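Sunora releases version 4 of Jarik planning software for laboratory robots

August 1, 2018

Sunora has released version 4 of Jarik, its motion planning and simulation software for two-armed laboratory robots. The new version lets laboratory staff build a model of a workcell, plan the movements of both arms and check them for collisions before any code is sent to the robot controller.

Earlier versions planned each arm separately and left the user to set waiting points by hand. Jarik 4 plans both arms together. If one arm has to cross the space of the other, the software works out which should move first and shows the result on a timeline. 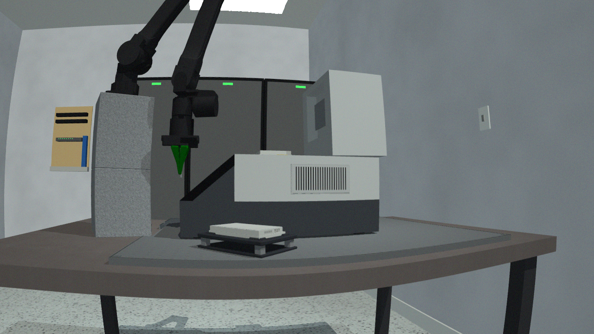 By the Sunora press office, Bech

Microplate handling was the main test case during development. In a simulated cell, the gripper has to come down over a plate on its holder with tall instruments close by, and small errors in the approach angle matter. Sunora ran 1,261 simulated plate transfers against the release build, using 49 different table layouts. The layouts are included with the software and can be edited.

Jarik 4 also has a new grasp editor. Users set the finger opening, approach height and grip depth for each type of labware, and the values are stored with the part - they no longer have to be entered again for every program.

The perception module, Lomon, has been updated at the same time. Lomon compares camera data with the model and reports any item that has moved from its planned position. It can stop a run or ask the planner for a new path, depending on how the user has set it up.

Existing customers with a support contract can download the update from their account page. Projects saved in version 3 open without conversion, but waiting points set by hand should be checked before use. A trial licence lasting two months is available on request from the Bech office.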